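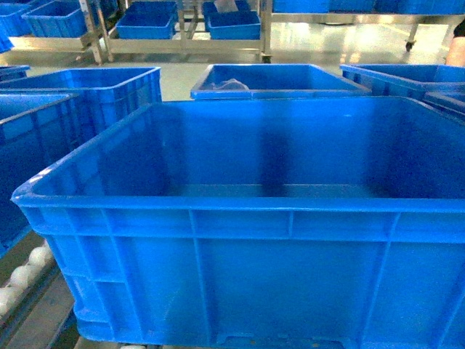

The trial began on Wednesday at six in the morning, before the tea was ready. The contract said that the Pruler would learn our crates in 26 days, and that if it did not learn, Dastora would take it back and we would owe nothing. My manager liked the second part very much.

I was given the job of reviewer. I had packed at the Itine depot for a long time, and I suppose they thought that I would be fair to it, or that I would be angry and therefore careful. They gave me a form with boxes to tick. Does the unit reach the crate? Does the unit hold the rim? Would you recommend the unit to a neighbour business? I wrote small, so the answers would fit.

The first week I did not like it. It came down to the corner of a crate and stayed there, close, as my grandfather used to stand over a melon at the market. I wanted to say to it, take it or leave it, there are other customers.
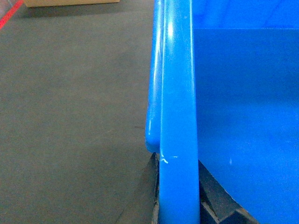
Southerly Shed Stories, Issue 92

But I began to look where it looked. There is a place near the rim where the blue plastic has little white scratches, one of them curly like a signature. I had lifted crates of this colour for years and I could not have told you one mark on any of them. In the evening I washed my lunch container at the sink and I looked at its corners too.

On the form there was no box for this. I wrote it on the back.

The salesman from Dastora telephoned in the second week. He asked for my honest feeling. I told him the Pruler was slow before lunch and better after, and he said this was not possible, it did not eat lunch. I said I only write what I see. He told me the price was 3,000 dollars a month with service included, and I did not tell him what I thought of that, as I was standing beside my manager.

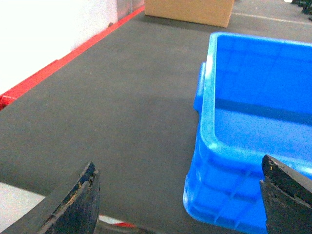
M. Petridis
Contributing writer

By then its fingers were chipped along the edges, and small pale flecks showed in the black. I looked at my own hands. The form asked, under Condition of Gripping Parts, for a number from one to five. I thought for a long time and gave it a four. For myself I would have put a three.

My manager came to collect the papers at the end of August. She turned them over and found the back side full of my handwriting, and she read it standing up, with her coat on.

"It says here you would recommend it," she said.

"To a neighbour business," I said. "Yes."

She asked me what about us. I said that I would need 2 more forms.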